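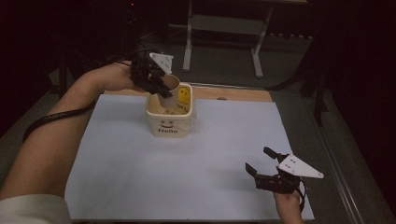 Does anyone have a good system for a shared craft table that collects trash faster than I can clear it? I run a little paper and paint group in my spare room, the table is light wood, and I cover nearly all of it with one big sheet of paper so I don't spend my evening scrubbing. The paper part works great. My trouble is the cups! We use cardboard ones for rinse water and glue and they end up everywhere. I put out a square white plastic container with a smiley face and "Hello" on the front, thinking it would be the cup bin, but a tan cup already sits tilted in there with other stuff at the bottom, and after two or three more it's full. Do I get a bigger bin, or more small ones, or give up and put a trash can under the table? I have space on the floor but people kick things. Also open to ideas about the paper, I go through a lot of it.

Posted by rernilska, Sunday, April 3, 2022

trostwood_attic
I'd keep the smiley one, it's cute and people will use a thing that says hello to them (mine do, and they're grown adults). But make it for small stuff only, like scraps and tape ends and dried-up glue sticks. Cups need their own spot. What I do is stack them. Put one empty cup on a corner of the table and tell everybody to nest theirs in it when they're done, and you get one tower to carry out instead of nine cups tipping over in a box. Empty them first!! I keep an old ice cream tub for the dirty water and pour it all down the sink at the end.

For the paper, are you buying sheets? Get a roll. I bought a 300 foot one two years ago and I'm still on it. I tape the sheet under the table edge at the two short ends and leave the long sides alone, and when one side gets gross I flip it over and go again, unless somebody has been heavy with the paint and it soaked through. Then it's done and I wrap all the little trash up in it like a burrito.

mekport4
bigger bin

fikre_makes
Bigger bin didn't work for us, people just put bigger things in it. I have two small containers, one at each end of the table, so you never have to reach across somebody's wet painting. They're square like yours so they sit flat against the wall between sessions. I'd also skip the floor can if you have kickers. We tried one and it went over the first night with glue in it, and that was on carpet, so you can imagine. If your chairs are on one side only you could hang a bag off the end of the table with a couple of clamps. I line mine with old bread bags and change them when they look sad.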